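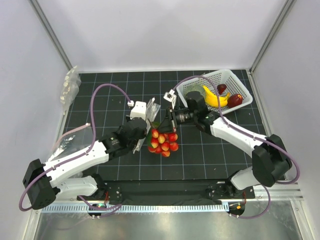

The fruit cell at the Visser open day, both arms in over the bunch

Muminholm Makers Forum > Out and About > Visser open day, who went?

gantry_gus
Posted 26 February 2026

Got along to the Visser open day at the Clakska estate this morning. Writing it up while I remember it, as a few people asked in the other thread whether it was worth the drive.

Parking is on the grass behind Bay 2. You sign in, get a sticker and a pair of safety glasses, and then you're mostly left alone. There was a palletising demo near the front that I didn't spend much time on. If you've seen one you've seen it. The fruit cell was up the back and that's where I stayed until they packed up for lunch.

The job is taking mixed fruit between the open bench and a basket. Two arms, one mounted each side, with a gridded black surface between them. They had a melon and bananas in the basket and a bunch of small red and yellow fruit out on the bench, which was the hard one. Both arms go in together for the bunch. There were clear plastic bags left lying on the bench as well. I asked about those and was told the software is meant to cope with them.

Wian Zwane was running the cell and did the talk. Lizelle Gumede was on the computer next to him and answered most of the technical questions. They had a sheet pinned up with the results from the past few weeks: 1,047 attempts, 134 of those marked as drops. He put the sheet up without being asked, which I thought was decent of him.

It's slow. You could do the basket yourself several times over while it does it once. But it was better than I expected on the bananas.

Happy to answer questions if I can.

oldmatefitter
Re: Visser open day, who went?

Thanks for the write-up. Was it running on its own or was somebody driving it? I went to one of these in August at a different mob and there was a fella behind a curtain with a pair of handles.

gantry_gus
Re: Visser open day, who went?

Both, at different times. Wian said so at the start. First half of the talk was Lizelle's program running by itself. Second half they switched it over and let people have a go with the hand controllers. I had a turn. Picking up the melon is harder than it looks as it wants to roll away from you.

tess_p
Re: Visser open day, who went?

I was there too, came in just as you were finishing on the controllers I think (grey jumper?). Good day, my daughter loved it and got to have a go. She was better than me.

I'd disagree about the palletiser though. The changeover they did part way through was quick and they explained the guarding properly. For anyone who works in a warehouse that was the more useful half of the morning.

Coffee van was cash only, worth knowing if they run it again.

gantry_gus
Re: Visser open day, who went?

Grey jumper was me. Fair enough on the changeover, I must have missed that.

ladder_logic
Re: Visser open day, who went?

134 drops out of 1,047 is well over one in ten. I run a packing line at Funville and if a casual dropped more than one in ten pieces of fruit they wouldn't be back after smoko. I don't see what there is to show off.

Also look at the cable on those arms. Purple lead looping right out past the elbows and another length of it lying across the front. First time that snags on something you've torn a connector out. We'd fail that on a walk-through.

tess_p
Re: Visser open day, who went?

It's a test cell, not a line. They weren't selling it. Lizelle said more than once that it isn't a product and there's no date for one.

ladder_logic
Re: Visser open day, who went?

Then don't invite the public to look at it. You can zip tie a cable on a test cell the same as anywhere else.

cabletie_kev
Re: Visser open day, who went?

With respect, you can't always. On those small arms the lead has to have enough slack for the wrist to go all the way round. Tie it down tight and you'll break it inside the jacket, and then you spend a day chasing an intermittent fault. A big loop at the elbow is ugly but it bends gently. I'd rather see that than a tight one.

The bit lying over the front I agree with you on. A couple of stick-on clips would sort that.

What's the little white box on the wrist, a camera? There's one on each arm with the purple lead going into it.

gantry_gus
Re: Visser open day, who went?

I took it to be a camera but I didn't ask. Sorry. There was a lot going on.

RuthInTheHills
Re: Visser open day, who went?

What is the fruit in the middle? My husband says cherries and I say it's some sort of small plum. There are leaves on it so I'd have thought it was cut in a bunch like that. And is it real fruit or the stuff you put in a display bowl?

gantry_gus
Re: Visser open day, who went?

I never found out what they were. Somebody at the front asked if the fruit was real and Wian said they use both, depending on the day, as the real stuff bruises after enough handling and has to be replaced. I didn't catch which they had out today and you weren't allowed to reach in.

RuthInTheHills
Re: Visser open day, who went?

Thank you. We'll leave it as a draw.

ladder_logic
Re: Visser open day, who went?

See, that matters. If it's display fruit then the drop figure means even less. A plastic banana doesn't squash. You can grab it as hard as you like.

tess_p
Re: Visser open day, who went?

They covered this. The sheet had a column for real or not, and Lizelle said a piece that got marked counted as a fail the same as a drop. I don't remember the split between the two and I'm not going to guess at it.

ladder_logic
Re: Visser open day, who went?

OK, if marked fruit was counted as a fail I'll take back some of that. I'd still like to see the split. Without it you can't tell which of the fails were damage and which were just missed.

oldmatefitter
Re: Visser open day, who went?

Question on the bags. Gus says they were left out on purpose. Did the arms do anything with them or just work around them?

gantry_gus
Re: Visser open day, who went?

Mostly around, while I was there. One time it closed on the edge of a bag along with the fruit and dragged the bag some way across the bench before Wian hit pause. He said clear plastic is the worst thing you can put in there. The cameras have a hard time telling where it stops, and it shines under the lights. One run they put the bags to the side and it went noticeably better. Then he put them back.

cabletie_kev
Re: Visser open day, who went?

Same problem we had years ago with optical sensors and shrink wrap. Half the time the beam goes straight through and half the time it bounces off. We ended up going ultrasonic. Don't know if that's any use to them.

oldmatefitter
Re: Visser open day, who went?

And why two arms on the bunch? Looks crowded in there, they're nearly touching.

tess_p
Re: Visser open day, who went?

I asked this one. With a single gripper the bunch swings, and loose ones come off. The idea is one arm takes it near the top and the other steadies it. Lizelle said getting the two to come in close without hitting each other has taken most of their time since August. They have a minimum gap set in the software and it stops dead if they go under it. It stopped twice while we were watching and had to be reset each time.

ladder_logic
Re: Visser open day, who went?

Or you put the bunch in a tray and tip the tray. No arms needed.

cabletie_kev
Re: Visser open day, who went?

That works if everything arrives in trays. We don't know what they're building toward. Could be home deliveries, could be a shop counter.

tess_p
Re: Visser open day, who went?

A man asked that in the question time. Wian's answer was that they don't have a customer for it yet and the fruit is there as a set of awkward shapes. Round and heavy, bent, bunched. He said they tried tins first and it got too easy to learn anything from.

newbie_nell
Re: Visser open day, who went?

Hi all, first post. I'm in second year at TAFE doing mechatronics and couldn't get the day off. Is there another one coming up? And do they take students for work placement, did anyone ask?

gantry_gus
Re: Visser open day, who went?

Welcome Nell. The next one is planned for August, no day set when I asked. The room was capped at 200 for the day and you had to put your name down beforehand, so keep an eye on their page. I don't know about placements.

tess_p
Re: Visser open day, who went?

Lizelle was handing out cards and told a couple of the younger ones to email her about placements. Front desk at Visser should be able to pass a message on. I'd mention the course and which term you're free.

newbie_nell
Re: Visser open day, who went?

Great, will do that tonight. Thanks both.

oldmatefitter
Re: Visser open day, who went?

I'll put my name down for August. If anyone wants to share a car from the Muminholm side, send me a message. I've got room for three and I'm not stopping for the palletiser.

ladder_logic
Re: Visser open day, who went?

Put me down for a seat. I want to see that sheet for myself, and I'll bring some cable clips.

oldmatefitter
Re: Visser open day, who went?

Done. Two seats left.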